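Progress report to the Jillivent fund
Prepared by Nuria Yimer, Woltatard workshop
04/01/2018

3 comments | 36 shares

Work on the reading room furniture is on schedule. This report covers the tables, the spending so far and what is left to do before the room opens to the public.

The grant paid for us to repair and refinish the tables we took over when the Weltent office closed. Henrik Kettler and Gemechu Hailu have been working on them in the back half of the workshop. The frames came first. Loose joints were taken apart, cleaned and glued again, and worn feet were replaced. That part is finished.

The tops are taking longer. Most of them are pale wood with a fine, wavy grain, and we would like to keep them light. Years of use have left marks. The worst are the tan stains that run along the grain, which look like old tape or adhesive. Scraping takes off the raised residue but leaves the color behind.

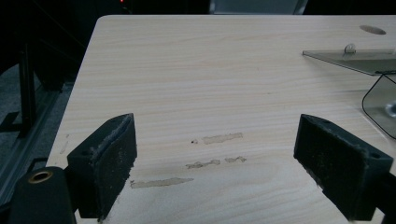

Henrik tried a citrus cleaner on a spare board and then a light sanding by hand. The sanding gave the better result, as long as he kept to the direction of the grain. A power sander was faster but left a shallow dip that showed once oil went on, so we will not use it on the tops. Hand work adds roughly 3 days to the schedule, and we have room for that.

We also had to decide about the oval holes cut in some of the tops. Plugging them would leave a patch that shows, and readers will want somewhere to run a lamp cord. We are keeping the holes and smoothing the edges. Rounded corners will stay as they are.

Spending to date is $2,215, mostly on lumber, glue and sandpaper. We set aside $200 for oil and have not touched it. MacKinnon has agreed to hold the delivery van for us until the end of April - no deposit was needed.

Still to do: finish the tops, oil them, and fit felt pads to the feet. Henok Tsegaye will check each table for wobble before it leaves the workshop. Akihiko Okabe has asked for the final layout of the room, and I will send it with the next report, along with the receipts.

Share this report (36)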